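Robots at Work: Rules, Standards and Decent Habits
Handout 5 -- Task rules for tabletop handling
Instructor: Farzad Babaei

Last week we covered the rules that keep people in one piece. Today's are duller and get broken more often. They concern what counts as a task, what counts as finished, and who is allowed to change their mind about either.

Start with the written task statement. "Unstack the baskets" is three words long and contains at least four arguments. Does the top one come off first, or may the gripper lift the whole pile and shake it? Is a basket unstacked if it is leaning on its neighbor? If your statement leaves room for a debate, you will have the debate, usually at ten to five.

The Skiment sheet, which you will use for the lab report, asks for the following before anything moves:

- Start state, in words a stranger could set up from
- End state, same test
- What the gripper may touch, and what it may not
- When the operator has to stop
- Who signs

"Same as yesterday" is not a start state. I have received it on 80 sheets, some of them from people who were out yesterday.

Nested objects deserve a paragraph of their own. Baskets, cups and bowls like to travel together. A finger that goes in past one rim may well be past two, and the arm will report a splendid grasp either way. Write down how many pieces the grasp is meant to hold, and check that number by looking at the objects. The gripper's opinion of itself is not evidence. 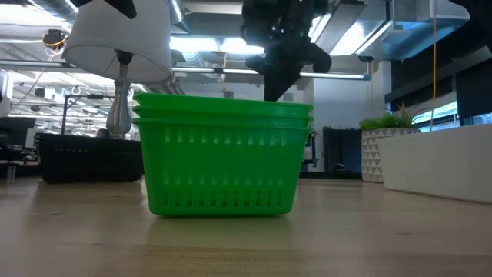

Does a run still count if the operator steps in to straighten the stack?

It counts as an assisted run and goes in the assisted column, even if the nudge was tiny and everybody agrees the arm would have managed.

The same goes for restarts. The Barrientos log is the cautionary tale here: 1036 runs, of which 900 were marked clean, with a note in the margin that "clean" included "clean on second try." The note was honest. The column heading was not, and the heading is what got copied into the slides.

Surroundings. Anything left on the table within reach belongs on the sheet, whether or not it takes part. You may leave household clutter in place if the task is meant to cope with it -- a bare table teaches you about bare tables -- but you may not tidy it halfway through a set and carry on with the same numbering. New layout, new set.

Stopping. The operator stops when a piece is being bent, when the arm goes where the sheet says it won't, or when the operator no longer knows what it is doing. That last one needs no further justification. I have never marked anyone down for an early stop, and I have read some very long explanations of late ones.

For the lab: bring one completed sheet, swap it with another pair, and set up from theirs without talking. Hand in both sheets plus the list of everything you had to guess.

Related handouts
Handout 3: Reach, Speed and Where to Stand
Handout 4: The Malar Checklist, Annotated
Handout 6: Counting Failures Without Flinching
Reading notes: The Wimadside Glossary

Questions to Farzad Babaei, after class or by course mail | Handout revised 11/03/2026 | Back to top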